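Filed under: Build Log / Student Robotics / Folding Team

Thursday, late afternoon - shirt folding, both arms
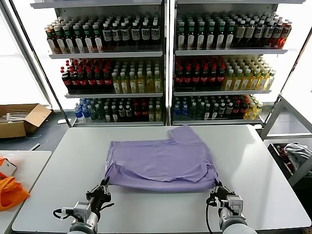
Lilac T-shirt part way through a fold, both grippers on the near edge, one sleeve still up at the back.

Good session today! We finally got past the towels and on to proper shirts, and I'm so pleased we did it before the Rolstead demo day and not in the week of it. Ettore drove the arms for the first half and I took notes, then we swapped, so apologies for the change in handwriting in the paper log.

The main thing to write down is the corner grip. Ettore's idea was to take the two near corners at the hem and keep both there while the cloth is drawn straight, instead of letting one go early to chase a sleeve. It feels slow when you're driving, but the rectangle comes out much squarer and there's less to tidy at the end. I tried it the old way afterwards for comparison and made a right mess of it. Corners first from now on, please, everyone.

Sleeves are still our weak spot. If one springs up on the far side while both hands are busy at the hem, there's no spare hand to press it down, and you have to decide whether to carry on or go back. We carried on today. I'd like to try smoothing the sleeves in right at the start, before either gripper goes near the hem. Collar the same - it bunches, and the bunch gets folded into everything that follows.

Runs: 19 kept today, which brings the team total to 1,343. We threw out two where I closed the left gripper on nothing at all and pulled away looking very confident. Ilaria has asked for 80 good shirt runs before she starts training on them, and she wants them all labelled the same way, so please use "hem grip" and not "bottom grip", "corner grab" or whatever I wrote on the first few (sorry, I'll fix those).

Fold checker: Marino is Ilaria's name for the new version, Ukier was the old one. Marino scores the final outline only. It gave one of my worst folds a very nice mark, as the wrinkles were all inside the rectangle, so we need a wrinkle score too. She has a plan for it and drew it on the back of the Zondska entry form, which we now have to ask for again.

Small things
- Wrist speed down a notch for the last bit of the approach. Much nicer to drive.
- Start every run with the shirt in a different position. Mine were all too similar.
- Save after each run, not at the end of the batch.

Next time: sleeves first, then the corner grip, and Ilaria wants a go at driving.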